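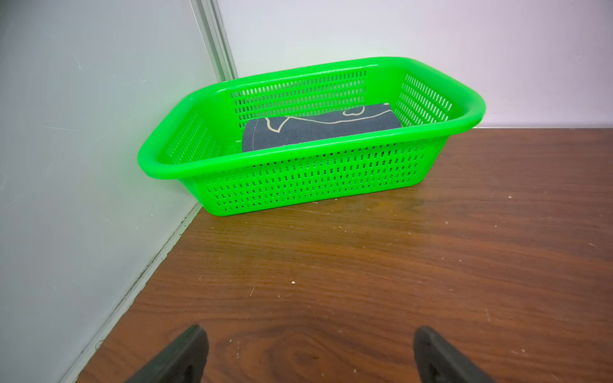

Green plastic basket on a wooden tabletop.

How to Remove Set-In Oil Stains from Cotton and Cotton-Blend Fabric

By Florian Perrin. Last revised September 11, 2018.

Cooking oil, butter, salad dressing and body lotion leave the same kind of mark on cotton: a patch slightly darker than the fabric around it, often invisible while the item is damp. Many of these marks are found only after the item has been washed and dried once. The method on this page is for that case. Fresh spills are easier and need only Steps 1 and 3.

The method works on cotton, linen and blends containing polyester. Do not use it on silk, wool, rayon, leather trim or anything labeled dry clean only.

What you need

Liquid dish detergent, clear or lightly colored
Baking soda or cornstarch
A soft toothbrush
Two white cotton rags
A piece of stiff cardboard
A basin large enough to submerge the stained area
Powdered laundry detergent containing enzymes

Avoid dish detergents with added hand lotion. The lotion is itself an oil and can leave a fainter version of the mark you are trying to remove.

Before you start

Check the color for fastness. Put one drop of dish detergent on an inside seam, wait 8 minutes, and press a damp white rag against it. If color comes off on the rag, stop. Navy, black and dark red are the colors most likely to fail, particularly on new items that have not been washed.

Find all of the stains before wetting anything. Hold the dry fabric at an angle to a window or a desk lamp and mark each spot with a loop of white thread. Pins also work but can rust if left in during the soak.
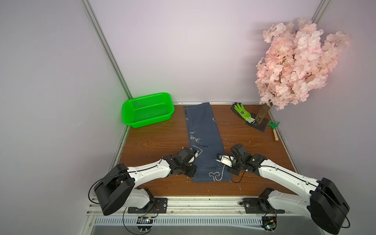 Read the care label and note the highest water temperature it allows. Warm water loosens oil better than cold, but the label sets the limit.

Step 1: Absorb the surface oil

Lay the fabric flat with the cardboard directly under the stain. The cardboard keeps oil from passing to the layer below, a common fault with T-shirts and pillowcases. Cover the spot with baking soda to the depth of a coin. Leave it for 30 minutes, then shake it off outdoors or over a sink. On an old stain very little oil will come up at this stage. Do it anyway if the mark feels waxy.

Step 2: Reopen the stain

Heat from a dryer makes oil harder to shift, and detergent alone is slow to penetrate. Work a small amount of dish detergent into the dry fabric with the toothbrush. Do not wet the spot first. Brush in one direction along the weave, turn the fabric over, and repeat from the back. Use light pressure. Hard scrubbing raises the fibers and leaves a pale, fuzzy patch that will outlast the stain.

Leave the detergent in place for one hour. If it starts to dry at the edges, add a few drops more.

Step 3: Rinse

Hold the back of the stain under running water at the warmest temperature on the label. Rinsing from the back pushes the loosened oil out the way it came in. Continue until the water no longer foams.

Step 4: Soak

Dissolve the powdered detergent in the basin at the dose printed on the box for soaking. Submerge the stained area completely and weigh it down with a plate if it floats. Six hours is enough for most kitchen oils. Motor oil and bicycle grease usually need overnight, and may need Step 2 again before the soak.

Do not add chlorine bleach. It does not dissolve oil, and it weakens cotton with repeated use.

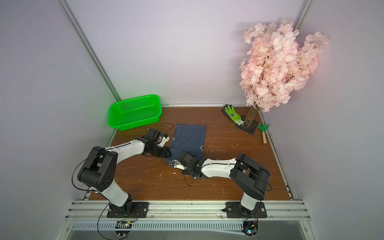 Step 5: Wash and air-dry

Wash the item alone or with similar colors on a normal cycle. Skip fabric softener. When the cycle ends, hang the item or lay it flat and let it dry completely at room temperature. Do not use the dryer until you have checked the spot dry, in angled light, as before. If a shadow remains, return to Step 2.

Two rounds clear most stains. A third is worth trying on heavy canvas and toweling – on thin shirting the wear from brushing begins to show by then.

Common problems

A pale ring around the treated area. This is usually detergent residue. Soak the whole item in plain water and rinse again.

The stain is gone but the area feels stiff. Baking soda has stayed in the weave. Rinse in water with half a cup of white vinegar per gallon, then rinse in plain water.

The stain returns after drying. Oil deeper in a seam or hem has moved to the surface. Treat the seam from both sides and lengthen the soak.

Yellow color remains after the oil has gone. Old oil oxidizes and leaves a tint. Use oxygen bleach, following the directions on the package, and test for fastness first.

Corrections

Ghassan Masri pointed out that an earlier version of this page gave the soak before the rinse. The order was corrected in August.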